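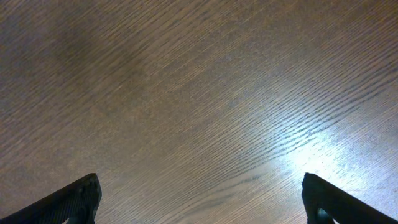

Reading time: 2 minutes

Pre-Purchase Inspection Checklist: Tabletop Gripper Cells
Vonham Site, Equipment Planning
Completed by: Veerle Timmermans
Date of inspection: 2 June 2024

Complete every line before a purchase request is submitted. Mark each line Pass, Hold or Fail. Any line marked Hold must carry a comment.

Section A. Work surface

A1. Surface clean and clear of loose items between tasks. Pass.
A2. Glare on the tabletop checked from the wrist camera. Hold.
Comment: Bright reflection on the wood grain at the right side of the camera view. A matte cover should be priced before any change to the lighting is considered.
A3. Table fixed to the floor or wall. Pass.
A4. Clearance between fingers and tabletop set in the controller. Pass.

Section B. Gripper and fingers

B1. Fingers free of cracks and sharp edges. Pass.
B2. Spare finger sets in stock. Fail.
Comment: One set on hand, three required. Van Loon quotes 1479 for the full order, delivery included. Liron quotes 1726 with a longer warranty – the difference should be weighed against expected wear.
B3. Finger shape suited to thin and curved items. Hold. 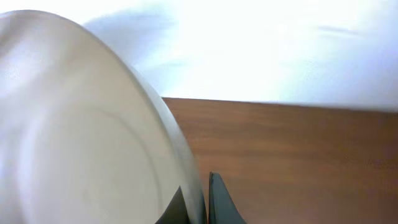 Comment: Dinnerware is the hardest item on the current task list and should set the standard for the purchase. A plate taken at the rim puts the load on a small contact area. Suppliers are asked to state the grip force limit and to confirm whether padded fingertips are included in the price or sold separately.
B4. Grip holds on loss of power. Hold.
Comment: Written confirmation requested from both suppliers.

Section C. Operator safety

C1. Emergency stop within reach of the operator. Pass.
C2. Eye protection and cut-resistant gloves available for clearing broken ceramic. Pass.
C3. Reach area marked on the floor. Fail.
Comment: Tape is worn on two sides. Replace from the maintenance budget and do not charge to the Tellero project.

Section D. Budget and planning

D1. Two written quotes attached. Pass.
D2. Yearly service cost included in the request. Hold.
Comment: Missing from the Liron quote.
D3. Installation period agreed with the site. Pass.
Comment: September, subject to approval of the request.

Result: Hold. Items A2, B2, B3, B4, C3 and D2 are to be closed and initialed before the form is sent to Purchasing.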